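Rukholm Household Lending Library
Progress report to the Privico Small Grants Desk
Prepared by Hok-lam Yuen, December 2022

Grant purpose: to re-equip the sorting and packing room
Amount awarded: $1,900
Amount spent to date: $1,373

Where things stand

When we applied in May, we described the back room as "in need of modest reorganization." Your site visitor was kind enough to repeat the phrase without smiling. Since then the cardboard boxes have gone, the shelving is up along two walls, and it is possible to walk from the door to the window in a straight line. Several borrowers have remarked on the window.

For anyone new to the file: Rukholm lends out the household things people need for a week and don't want to own for a decade. Folding chairs, fondue sets, air mattresses, the good tablecloths, punch bowls. Everything that comes back has to be checked, matched up with its missing parts, and packed again before it can go out. The room where that happens is what your money has been spent on.

Bins

The largest purchase was the bins. The application said cardboard was "reaching the end of its useful life," by which we meant that the bottom had dropped out of a box of champagne glasses on the stairs. We have replaced it with open rectangular bins in gray. Tín Bùi wanted a different color for each category of goods and made a good case for it, with a chart. The supplier had gray.

We settled on one size after trying three. The big ones held plenty, and once full could be lifted by Xolani Zwane and no one else, which made Xolani's vacation a difficult week. The small ones were pleasant to carry and would not take a fondue set with its forks. The middle size takes one complete kit of most things we lend. It does not take the punch bowl. The punch bowl has its own shelf and always will.

Labels go on the short end, at the height where a person reaching for the bin will see them. This took two meetings.

The table

The sorting table has a light wooden top, and it has changed the work more than anything else on the list. Under the old arrangement, returns were unpacked on the floor, and the floor is dark charcoal. A dark screw dropped on a dark floor becomes a permanent resident. On the pale surface you can find it again, along with the rubber feet, the spare fuses and the small plastic clip that holds the blender together. 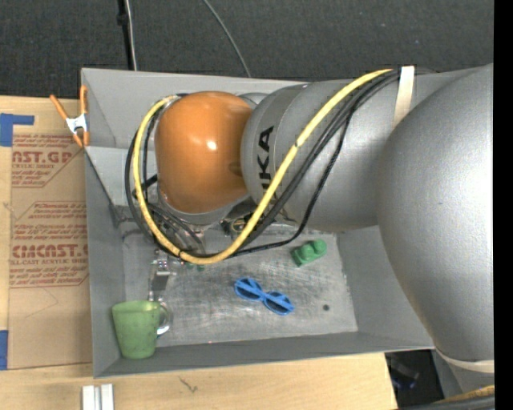

Gray bin on the sorting table, with the charcoal floor behind.

The routine at the table is now written down and taped to the wall. One bin comes down at a time. The contents get checked against the card, anything missing is written on the card in pencil, and the bin does not go back on the shelf until the pencil note has a name beside it. Before this we had a system of sticky notes, most of which were last seen on somebody's sleeve.

Vinh Mạc has asked that the table not be used for lunch. I pass this on because he asked me to put it in the report, and he feels that if the funder has read it, it will carry more weight.

The inventory

We have now checked and repacked 148 kits. The application promised all of them by the end of fall. We have 33 to go, and those are the ones everybody kept putting back: the camping stoves, the christening things, and a category Omprakash Tripathi has entered in the ledger as "cables, hopeful."

The count did turn up some good news. We own more complete sets of cutlery than we thought, once the three drawers' worth of forks were put in one place. We also own five fondue sets, which is more than the town needs, and will be offering two of them to the Flernov lending shelf in exchange for a carpet cleaner.

What went less well

The shelving arrived without its brackets. The brackets arrived eleven days later, without the shelving company accepting that they had ever been missing. We lost most of two Saturdays to this, and the correspondence is available if you would enjoy it.

The catalog software we proposed, Vi, is set up, but the item list is only half entered. Typing in the cards is slow work and the person who volunteered for it has a new baby. We are still lending from the paper cards in the meantime. They work fine unless two people want to read the same one.

I should also own up to a forecasting error. I told you returns would take less time to process once the room was in order. They take the same time, and more of them are done properly. I would call that an improvement, but it is a different one from the one in the application.

Money

The unspent portion is set aside for a second run of shelving on the window wall, lidded bins for the linens, and a decent lamp over the table. The afternoons are dark early now and the checking is being done by a desk lamp clamped to a stepladder. We would also like to buy a label maker. The application included one; we took it out to look thrifty, and have regretted it since the first wet week.

If you are content with that use of the balance, a short email is enough. The next report will cover the remaining kits, the half-typed catalog, and the carpet cleaner if Flernov agrees to part with it.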